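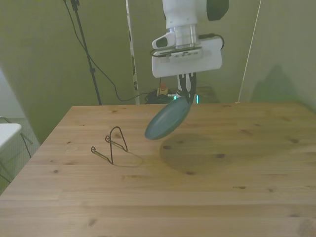 Figure 2. Robot arm with a blue-green plate, and an empty wire plate stand on the table.

4.2 How reviewers treat the order of stories

The second part of the analysis deals with order. A short story collection has a first story and a last one, and someone has decided what goes between them. We wanted to know whether newspaper and magazine reviewers write about that decision, and if so, in what terms. The material is the same as in Section 4.1: 39 reviews of four collections, all published in English or in English translation. The reviews were read by two of the authors separately, and passages that mentioned the placing of a story were marked and compared.

Most reviews say something about the opening story. This is hardly surprising. It is the first thing the reviewer reads, and it is often the only story whose plot is told in full. In the reviews of Lerato Ndlovu's Moya, the opening story is regularly used to introduce the author's style as a whole, even though it is the only piece in the book written in the second person. One reviewer calls it "a fair sample of what follows." A reader who has finished the book may find this hard to accept.

The last story gets a different kind of attention. Reviewers seldom retell it, perhaps out of a wish not to spoil the ending, but they often give it weight. It is said to "gather" the book or to "answer" the earlier pieces. Rocío Sepúlveda's The Lanstead Road closes with a four-page sketch about a woman closing up her late father's kitchen. The sketch had appeared in a magazine well before the other stories were written, and the author states this in her note at the back. Even so, several reviewers read it as a reply to the stories that come before it in the book. The position on the page seems to count for more than the order of writing.

The middle of a collection is where reviews become thin. Stories placed there are named in lists, with a phrase each, or they are left out. When a middle story does receive a full paragraph, it is usually the longest one in the book or the one that gives the book its title. The clearest exception is a long review of Sixten Strömberg's Hellov, which begins with the sixth story and works outward in both directions. That reviewer makes no claim about the design of the book and simply says that the sixth story was the one she went back to.

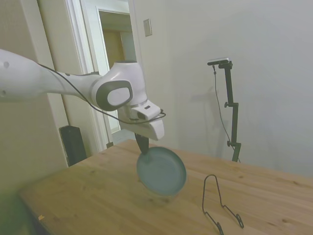 Figure 3. Robot arm tilting a round, pale teal-blue pan just above a wooden tabletop.

We also looked for remarks on how the reviewer had read the book: in one sitting, over several days, or out of order. Such remarks are common in reviews of novels and we expected to find them here as well. They are less frequent than we thought, and they are nearly always made as praise. To say that a collection was read straight through is to say that it held the reader. Slow reading is mentioned as praise too — a book may be "best taken one story at a time" — so the two habits cannot be set against each other as signs of a good or bad opinion. Cabello's Nesix attracted both remarks, sometimes from reviewers who agreed on everything else.

Two limits should be noted. Reviews are cut for length by editors, and a paragraph on the middle stories is an easy one to lose. We had no access to the drafts. The reviews of Hellov were also written from the English translation, in which the third and fourth stories change places. None of the reviewers mentions the change, and it is possible that none of them knew of it. For this reason the comments on that part of the book were kept out of the comparison in Section 4.3, where the reviews are set beside the authors' own notes on arrangement.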